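Teaching by Demonstration, Handout 4: Plates and the Rack
Grakcombe short course in hands-on robotics
Notes by Ajith Unnithan, updated March 17, 2026

Picking up where we stopped last time. We'd done the pick-and-place drill with the foam cubes, and most of you were getting pretty comfortable with the remote arms (and a few of you were already bored, I could tell!). So this session we move on to dishes. The task has a short description: take a plate that's lying on the table and get it standing in the wire rack with the others. You drive the arms, the software records what you do, and later on the policy tries to learn from the recordings.

Why plates? Mostly because I like them. A cube forgives you. You can grab it a little off center and it still goes up. A flat plate on a flat table gives you a thin rim to get hold of, and then you have to turn the whole thing from lying down to standing on edge, and it's much wider than your gripper. All the hard parts of handling show up in one short task, and you can run it again and again without much cleanup.

Before you touch the controls

Log in to Meng (that's our recorder, for anyone who missed the first week) and open a new session under your own name. Check that all the camera views are live. I mean look at them, one at a time, and wiggle each arm while you watch its view. We lost a whole batch in February to a frozen wrist view and I'm still a bit sore about it.

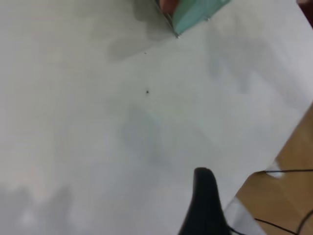 Get your chair settled too. You'll be there a while, and if your elbows are up in the air your hands start to drift after a few runs. I rest my forearms on the desk edge and let my wrists do the small stuff. Trinh Sầm stands up for the whole thing and her demos are cleaner than mine, so take my advice with a pinch of salt.

One more setup note: keep your hands off the table once recording starts. If something has to be moved, pause, move it, and start a fresh take.

How a take goes

I think of it in 3 parts, and I'd like you to label them that way in Meng.

Reach. Bring the gripper in open and low, toward the near side of the rim. Slow down before you get there. Coming in fast and then stopping dead teaches the policy to come in fast, and it isn't nearly as good at the stopping.

Lift and turn. Get a firm hold on the rim, raise the plate clear of the table, and then tip it up. Please don't do the lift and the turn at the same moment on your first tries! Blend them later, when your hands know the move.

Set. Bring the plate to the rack, lower it, and let the others take its weight before you open the gripper. This is where people rush.

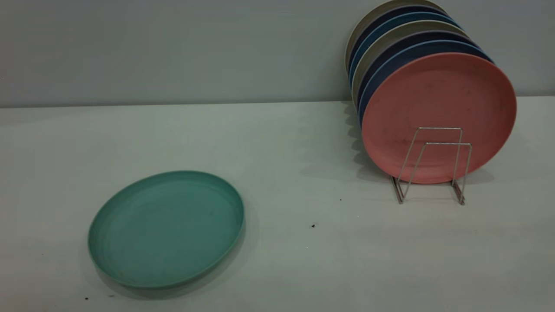 Figure 2. Green plate flat on the table, seven more standing in the rack.

Vary where the plate begins. If every take has it in the same spot, you've taught the robot that spot and very little else. I shift mine by a hand's width or so between takes, sometimes toward the wall, sometimes toward me. Change the color of the plate you're moving as well, and don't save all the easy ones for the start of the session when you're fresh.

What the wrist view is good for

People ignore the wrist views at first and drive from the big fixed view, and I get it, the big view feels natural. But it's a poor judge of depth. When you're closing in on a rim, switch your eyes to the wrist view and watch how the edge moves against the tabletop.
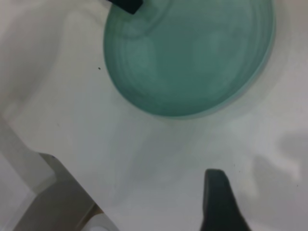
The policy only gets the camera views and the joint readings. So if you catch yourself leaning over to peek at the real table, you're using information it will never have. I do it too (constantly, when I'm tired). Try a few takes with the table hidden from you and see how your speed changes. Mine drops a lot, and those slower takes have been the more useful ones.

Which takes to keep

Keep a fumble if you recovered from it smoothly. Those are gold. Toss anything where you sat still thinking for more than a moment, because a long pause in the data becomes a long pause in the robot. Last term's group recorded 31 takes each and kept 14 on average, which I thought was a healthy ratio. The Jinholm set we'll load next week has 1,000, and it'll be interesting to see how yours compare. 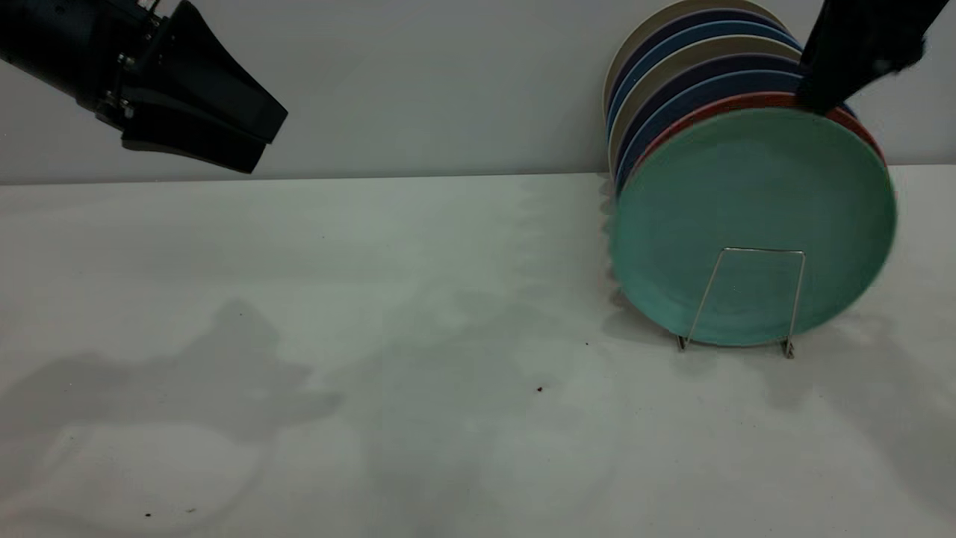

For next time

Record your own takes and label the parts. Pick your best one and your worst keeper, and write a paragraph on each: where your hands slowed down, and where you had to correct. Read the Pretbridge notes on two-arm timing, at least the first half. Trinh has the lab open in the afternoons if you want extra time on the controls, and you can send me questions whenever.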